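打印本页 | 用电子邮件发送

Plotstead 土样室工作记录:风干样含水率与筛分复核

接上次。Nestotthorpe 地块送来的土样已全部登记,编号到 223。登记表里有两条重号,已按采样袋上的手写深度改正,原编号划掉保留,不要擦除。

本轮目的只有一个:查清十一月那批风干样的含水率为什么比烘干法复测值偏高。Csenge 认为是摊样过厚,Jericho 认为是天平零点漂移。两种说法都有可能,分开做。

一、天平
先用 500 g 砝码校核,开机预热后连续读数,末位有跳动,幅度在允差之内。换到靠墙的台位再读,跳动减小。零点漂移解释不了那么大的偏差,这一条暂时排除。靠窗台位以后只称湿样。Jericho 要求保留原始读数,已抄在天平旁的蓝皮本上。

二、摊样厚度
取同一混合样,四分法分成两份,一份薄摊,一份按十一月的做法堆摊,室温下放置,每天翻动一次。堆摊的一份表层发白,掰开后团块内部颜色仍深。取团块芯部单独烘干,含水率明显高于表层。Csenge 的说法基本成立。十一月的记录没有写翻样次数,Elisa 也记不清,只能按未翻处理。

三、筛分
过 2 mm 筛前必须先碾散团块。木棍碾压即可,不要用研钵,砾石会被磨碎,细粒部分虚高。上一轮 Thaddeus 用研钵处理过一部分,那几份的颗粒组成数据作废,余样够的重做,不够的在表中留空。筛上物称重后装小袋,与原样同号,后缀加 S。根系和植物残体挑出,不计入砾石。

四、记录格式
称样皿皮重每次重称,不再沿用皿底标的旧值。有三只皿的旧值与实测不符,已换新标签。Belkadi 表格里“风干质量”一栏此前混填了带皮和去皮两种数值,本轮起一律填去皮值,带皮值写在备注。Kalliopi 负责回头改旧表,改动处标黄。Ukero 那边若来要数据,先给未改动的原表,并注明待修订。

五、样品存放
余样总质量 1,342 g,分装后放北侧架第二层。标签内外各一张,内签用铅笔写。标签纸受潮后圆珠笔字迹会洇开,旧样里已有看不清的。
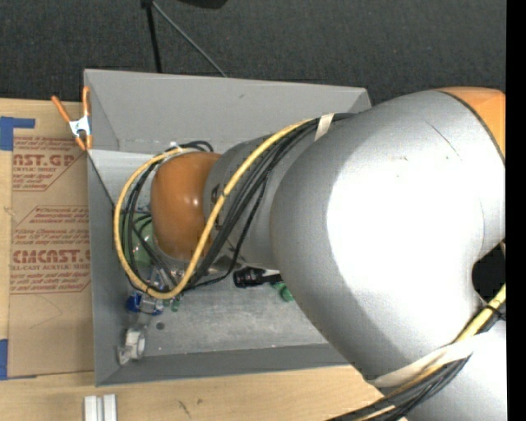
Nestotthorpe,2020年1月

补做烘干。105 ℃ 烘至恒重,以相邻两次称量差不超过 0.01 g 为准。干燥器内硅胶已变色,换下的一批送去再生,换新后冷却时间不变。上一次冷却后的读数偏大,怀疑与硅胶失效有关,该组不采用。

烘箱上层与下层各放一份平行样,差值比预期大,上层偏干。隔板下次调整到中间一档,再测一遍温度分布。调整之前,74 号及其平行样只放中层。

有机质偏高的几份烘干后有轻微焦味,另设低温组,先按 65 ℃ 试,时间延长,结果与 105 ℃ 组并列填写,不合并取平均。

待办:
重做研钵处理过的样品(Thaddeus)
旧表去皮值修订(Kalliopi)
买铅笔、标签纸,2 mm 筛网边缘有一处松脱,送修或更换(Elisa)
堆摊那一份继续放着,翻样后取芯再烘一次,看多久能与薄摊的一份对上(Csenge)

十一月数据的修正系数暂不给。只有一组对照,土质又偏黏,套到砂质样上没有依据,等第二组对照出来再定。

最后更新:本条补入烘箱隔板一项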